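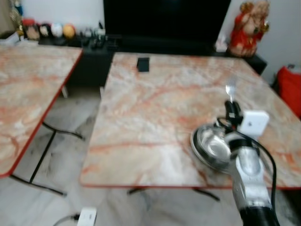
Catinca Pascu says she never wanted marble-look tables in the first place. Wanted wood. "Helel had two left and the wood was a 50 day wait," she says, "so, marble." The orange veins grew on her. The red trim along the front, less so.

We talked on 2021-08-12, mostly about cutlery, her subject at Konus, where she sorts out the tableware for rented flats. Spoons first. "People buy spoons by the handle. Look at the bowl, it goes in your mouth!" She keeps a steel mixing bowl out on the table all day and sets things down in it while she sorts. Noisy, she admits – the neighbors downstairs have mentioned it.

The last order from Enache came to 292 pieces, loose in one box. Took her two evenings and most of a third. Knives were fine. Teaspoons fine. Forks, well.

"Forks I check one by one, I hold it up by the neck and look at the tines agianst the light." 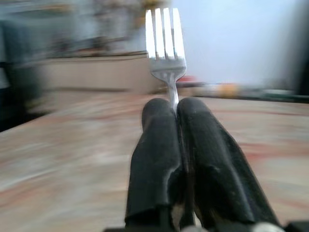

"If one leans, it goes back. I sent back 35 in November and they argued over every one of them." Enache took them in the end, minus postage.

Does she use the same set at home? No. Mixed drawer, nothing matches, a few from her mothers kitchen. She dries everything by hand with a cotton towel, spoons before forks, and won't hear a word about air drying. Next up is Nukside, a bigger building, and she wants a third table before that – wood this time, if Helel has any.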